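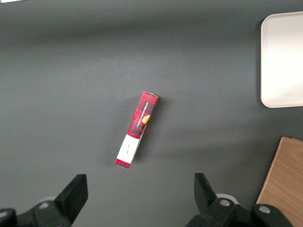
Wrist cam view, fingers open, vanilla shortbread up next. 🍪

1/ Okay, a few people asked what I do all day now that I've stopped posting about soldering. I collect examples for a learning system! Which means I sit in a chair, hold two handles, and move boxes of cookies onto a tray over and over until my shoulders complain.

2/ The project is called Lirkura. The arm is Vova. (I didn't pick either name, I just answer to them.) The goal for this batch is simple on paper: pick up a grocery item, put it on the white tray, back off, done. One go like that is one episode.

3/ As of this afternoon we have 3122 episodes. I did not do all of those, bless everyone who did. Lizelle Ngcobo has by far the most, and hers are so smooth that I can tell them from mine just by watching the gripper for two seconds.

4/ What you're looking at up top is the view the policy gets from the wrist. There's a second camera overhead, but the wrist one matters most in the last few inches, when the fingers have to straddle the box and not plow into the end of it.

5/ I love this shortbread box as a training object. It's long and skinny, so if you come in at the wrong angle you're trying to grab the long way, and the fingers don't open nearly that far. The gripper has to turn to match the box. A mug lets you be sloppy. This doesn't.

6/ So I lay it down at a different slant every time. Diagonal like this, straight up and down, sideways, close to the tray, way out on the left. I have a sheet of 20 starting poses and I go through it, then I throw in some of my own when I get bored.

7/ My own ones are terrible, by the way. I thought I was being random and then we plotted them, and I put the box in the same palm-sized patch of table again and again. Humans are so bad at random! Use the sheet.

8/ The red plaid is fun too. An early version of the model learned on plain brown boxes, and the first time we gave it something with a loud pattern it hovered over the thing like it was reading the label. More patterns went into the mix after that. Plaid, stripes, a cereal box with a giant cartoon bee.

9/ Somebody always asks if we clear the table completely for each run. No, and we don't want to. There's a piece of wood down in the corner in this one, and I'm happy for it to be there. If the model only ever sees a clean gray table, it'll get weird the first time somebody leaves a notebook out.

10/ Things that get an episode tossed: I bump the tray. I pause too long because I'm thinking about lunch. I drop the box and fix it by hand. Dropping it and fixing it WITH THE ARM is fine, we keep those and tag them. Recoveries are gold.

11/ The pausing one is my worst habit. If I sit still for four seconds above the box, the model learns that sitting still above the box is part of the job. There was one week in September when Vova would go over, stop, and just wait there. Guess whose data that was.

12/ We use Movix for the recording side. It saves the camera video and the joint positions together, and it beeps when an episode starts and again when it ends. I hear that beep in the shower.

13/ How many do you need for one new object? I get this a lot and my answer is "it depends, sorry." For the shortbread we're shooting for 100 good ones. I got through 18 before my coffee went cold, and I tossed three of those for the tray bump thing.

14/ Tip if you're doing this at home with a small arm: watch the wrist feed while you drive and keep your eyes off the table. If you can't do the grab from that view, the model doesn't have much of a chance from it either. It feels awful for the first hour and then it clicks.

15/ Second tip: write down your lighting. We moved a lamp once without telling anyone, and the shadows all went to the other side of the boxes. Half a day of "why is it missing on the left?" followed.

16/ Next on the list is soft stuff. Bags of chips, a sponge, socks. I've been told socks are a nightmare. Lizelle says start with one sock and work up.

17/ Back to the boxes. If you have questions about the handles or the recording setup, drop them under this one and I'll get to them tonight after I ice my wrist.

Contact: Nel Workshop Notes | © Nel | Back to top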